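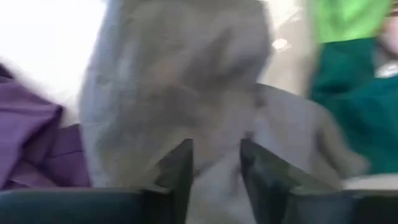
Gray and purple cloth at the Barnham household center.

The Case for Fewer, Better-Kept Cloths

Institutions that advise the public on household management have long given their attention to large matters: the boiler, the roof, the monthly budget. The cloth drawer receives little notice. It is the position of this essay that the washing, folding and storing of household cloths deserves a place in any serious program of home instruction, and that the present fashion for buying them in bulk should be resisted.

The average cloth drawer has no author. Towels that have grown thin are demoted to it. Microfiber squares arrive in packs of 20 or 25 and are pushed in on top. Within a year the household owns more cloths than it can use, and the person wiping a counter still reaches for whichever one lies nearest. A cloth that cleaned the bathroom floor on one occasion may dry the glasses on the next. Shopping for more of them does nothing to correct this.

The household program at Barnham adopted a different rule under Hajnalka Virág, who directed it for over two decades. Each cloth was assigned to a task by color and kept to that task until it wore out. Critics considered the arrangement fussy. In my judgment it was the most useful thing the program taught, and participants who forgot every other lesson tended to remember it.

Color is a better guide than a written label. It can be read from across a room, by a child or by a guest who has offered to help. It survives the wash. It also places a modest limit on purchases: a household that has settled on green for dusting has little use for a bargain pack in mixed shades.

Folding is the more contested question. Štefánia Kollár, writing in the program's December bulletin, argued that small cloths need no folding at all and may be dropped into an open bin by type. Her argument has merit where the bin is shallow and the cloths are few. In a deep bin, however, the lower layers are forgotten, and the same few cloths at the top do all the work. A cloth folded in half and then in half again can be stood on its edge, and every color in the bin remains in sight.

Towels require a separate policy. They are bulky, they hold moisture longer, and they should never share a container with cleaning cloths. A thick towel is best folded in long layers and given a shelf of its own.

The choice of container matters less than the storage trade would have us believe. A clear bin with straight sides is sufficient, and its contents can be checked without lifting anything out. What should be kept out of it is packaging. Plastic bags have a way of settling in such bins and taking up the space intended for the cloths themselves.

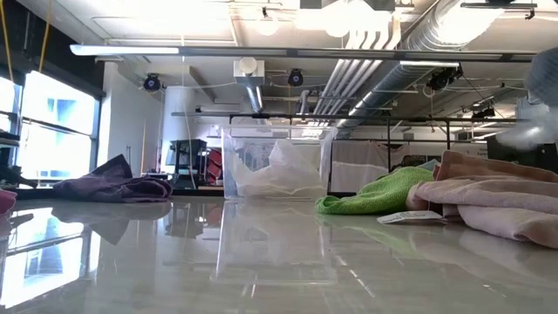
What Programs Should Teach

Instruction of this kind requires a table, a mixed pile of fabric and an hour of supervised practice. Participants should sort before they fold, and should decide what is to be discarded before they choose any container. Programs that begin with the container generally finish with a full one.

I would further recommend that cloths from participants' own homes be used in place of new stock. A worn towel presents a real decision, and the habit of making that decision is the skill being taught. The Barnham outline already allows for this practice, and other centers could adopt it at their next revision of the course.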